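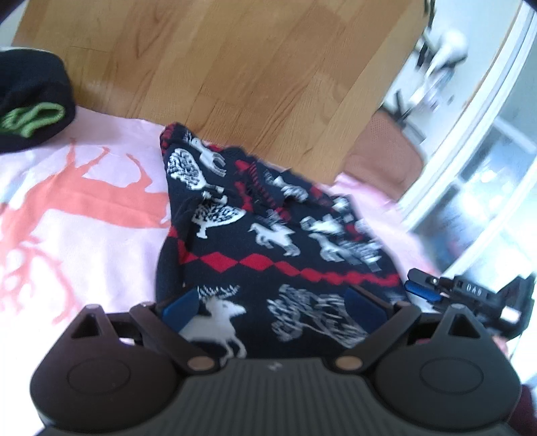 The last ferry to Kakeck

Missed the bus. Of course. Dalia ran the whole hill with the suitcase banging her shins and got to the bottom in time to see the tail lights go around the cannery.

Ferry at ten past. Next one in the morning. Two miles, maybe less if she cut through the Flornora greenhouses, and the gate there never locked right.

She cut through.

Dark inside, and warm, all that wet dirt smell. Tomatoes on both sides, higher than her head. She'd worked here two summers. Row nine, then left, then the pump room, then out by the road. Her feet knew it. The suitcase did not, it kept catching on the hoses.

"You're dripping on my floor."

Dalia stopped dead.

Kristýna Zelenák was sitting on an upturned crate with a flashlight and a sandwich. Same green coat. Same haircut, even. Eleven years and the woman hadn't moved.

"I'm late for the boat," Dalia said.

"You were always late."

"My mother's sick."

"I know she is. I brought her soup on the first of December and she told me it needed salt." Kristýna folded the wax paper over the rest of the sandwich. Slow. So slow. "She know you're coming?"

"No."

"Huh."

Rain on the glass. Somewhere a pump kicked on and the whole row shivered. Dalia looked at her phone. Twenty-one minutes. Twenty.

"I have to go, Mrs. Zelenák."

"I have a truck."

The truck was a disaster. Seed trays on the seat, a dog blanket, no dog. The heater blew on the left side only. Kristýna drove with both hands and her nose almost on the windshield, and she didn't go over thirty, not once, not even on the straight part past the school.

"It's 2913 now, on the gate," she said. "The code. If you want to come in like a person."

"I'm only here till the weekend."

"I didn't ask."

Past the church. Past the Siliņa house, with the porch light on and the boat still up on blocks, the same boat, he was never going to finish that boat. Dalia had kissed his son behind it once and then told everbody it was the other one. Why think about that now. Fourteen minutes.

"She kept your room," Kristýna said.

"She told me she rented it."

"To who? Who'd rent it?"

Dalia didn't have an answer to that. She'd pictured a lodger for years. Had given him a mustache. Had been really angry at him sometimes, late at night in the apartment, this man with his shoes under her window.

"She said a hundred a month."

"She said. She said." Kristýna slapped the wheel. "She wanted you to be mad enough to come back and throw him out. I told her it was a stupid plan. I told her, Evau, just call the girl."

Then the landing, all at once, the lights and the chain and the smell of diesel. The ramp was still down. The Kakeck boat sat there rumbling with three cars on it, and a kid in an orange vest was looking at his watch.

Dalia grabbed the suitcase. The door stuck. She put her shoulder in it.

"Wait," Kristýna said. She was digging behind the seat. Came up with a paper bag, soft at the corners, heavy. "Tomatoes. And salt. Tell her I said it's from you."

"She won't beleive that."

"No. Go."

She went. Down the ramp, over the gap, the water black and slapping underneath. The kid unhooked something and the whole deck jerked. She held the rail with one hand and the bag against her chest with the other, out of breath, shins killing her, and hunted for the truck on the shore.

Still there. One headlight – she hadn't noticed, the whole way, that there was only the one.

She'd forgotten to ask what kind of sick. How bad. Eleven years of talking to that mustache in her head and she hadn't asked.

Forty minutes across. She sat down on the suitcase, opened the bag and ate a tomato like an apple, with too much salt, and it ran down her wrist into her sleeve. Then she got out her phone and called the house. It rang and rang.

"Who is it," her mother said. "It's late."

"Mama, is the lodger in?"

Nothing. Just the line, and the engine under her feet.

"He moved out," her mother said. "Where are you?"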